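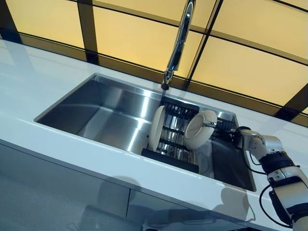
Sink station, arm with compact gripper set on a plate rim.

Re: [equip-plan] Hand and gripper lines for next year

Lise Poirier wrote:
> The draft has one line for "end effectors" at 88 units of the internal
> budget and nothing for sleeves or cables. Is that on purpose? Zarkow
> will not hold the quote past December. I also don't see why we need
> both hands and grippers if the dish work can be done with a gripper.

Lise,

The missing lines are an error on my side. Please use the split that follows in place of the draft.

Grippers. Keep the two we planned. Plates go in and out of a slotted rack, the grasp is always on the rim, and a compact gripper covers it. Zarkow's price is 2,000 each with the wrist adapter. Spare finger pads are 88 per set; order two sets per arm.

Hands. These stay on a separate line. The Thongsuk quote covers the hand only. Sleeves are quoted at 175 per hand and should be entered as a consumable.

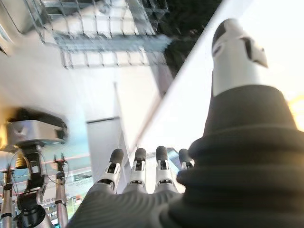 Page last changed: December, 16:40

The sleeve price includes the ribbed thumb section. I asked whether the thumb piece could be bought alone and they said no, so a tear anywhere means a full sleeve. I would plan on three per hand for the year – four if the Jamomeo work goes ahead.

Cables. Skenport wants 418 for a full set per arm, cut to length. The stock lengths are cheaper but leave slack near the counter edge, and I would sooner pay for the right length once. Put this under installation so it is not counted against spares.

Service. Zarkow offers a yearly contract on the grippers. I left it out. The pads are the only part we change ourselves, and the rest is under warranty until the second year.

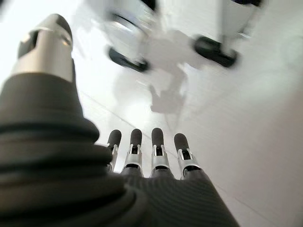

The hands are a different case. Thongsuk does not do repairs on site, and a returned unit is away for six weeks. Either we buy one spare hand or we accept the gap. My preference is the spare, charged to the shared line. If that line is full, move the second gripper to the next round and keep the spare hand.

Still open: shipping on the sleeves, and whether the adapter price holds if we order one gripper now and one later. I have written to Zarkow on the second point. Can you check the first?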